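Pankaj Garg has spent most of the past year trying to get a robot arm to change its mind.

His group works on grasping, the part of robotics concerned with picking things up, and their recent result has to do with what happens in the moments before the fingers close. Most systems look at a bin once, choose a grasp, and carry it out. Garg's method, which the group calls Skotia, keeps scoring the grasp on the way down and lets the arm drop the plan if the score falls.

"The first look is the worst look you'll get," he said when we spoke in April. "You're far away, things overlap, and you have to commit to something. We wanted the commitment to come later."

The idea came out of a set of failures. Nélida Palma, who runs the experiments, had been going through logs from an older system, Aidoo, and sorting the missed grasps by cause. She expected to find bad hardware timing or slipping fingers. A large share turned out to be cases where the arm had picked a spot that looked fine from above and was plainly wrong from close up.

"You'd watch it go down to the edge of a cup and you'd know halfway there that it was going to miss," Palma said. "I knew it, sitting in a chair. So the information was there. The robot just wasn't asking for it."

The test objects are ordinary things, picked because they cause different kinds of trouble. Thin tails and handles give the planner narrow targets. See-through plastic confuses the depth reading. Anything that can sit inside something else raises the question of which object the arm is trying to lift.
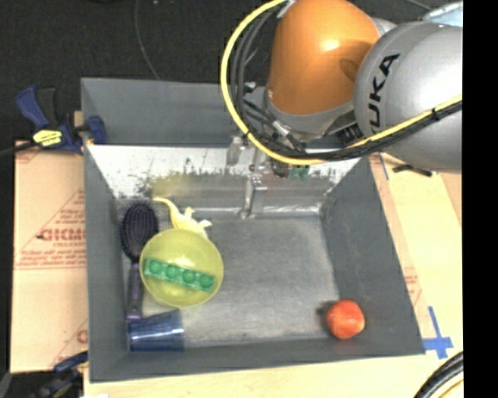

Palma is strict about how the objects go into the bin. In early trials people placed them by hand, and without meaning to they spread them out. Now everything is tipped in from a box and left where it lands, including in the corners and against the walls.

"Walls are where the numbers go bad," she said. "A lot of papers don't have walls. They have a nice table. If a hairbrush is lying right up against the side, one of your fingers has nowhere to go, and you need to find that out before you hit the metal."

Skotia handles this by keeping a short list of other grasps alive during the approach. If the leading one drops below a cutoff, the arm slows, shifts to the next, and continues. If none of them hold up, it backs out and looks again. Garg said that last step was the hardest to get right, as an arm that backs out too easily never picks up anything.

"We had a version that was basically afraid of the bin," he said. "Very safe. Zero damage. Useless."

With the cutoff tuned, the system lifted the object it was going for in 94 percent of attempts on the group's standard set. The cost is time. An average pick takes 12 seconds, against 9 for the older method, and Garg does not think that gap can be closed completely. He would like to see it cut by making the scoring step lighter.

Palma was more cautious about the success rate. The set is fixed, she said, and the system has seen those objects many times. On a second set that it had not been trained on, results were lower and varied a lot from one item to the next. Soft packaging was the weak point. The group is leaving that out of the main claim and reporting it separately.

They also tried removing parts of the method to see what mattered. Taking away the list of backup grasps hurt the most. Taking away the slowdown hurt very little, which surprised both of them, and they may drop it.

The next step is a trial with Sukimero, a parts supplier that wants to sort returned goods. It will run for 7 weeks, and the bins will be deeper than the one in the lab. Garg expects the cables on the arm to be a nuisance at that depth. Palma is more worried about the lighting, and has asked for a day on site before anything gets bolted down.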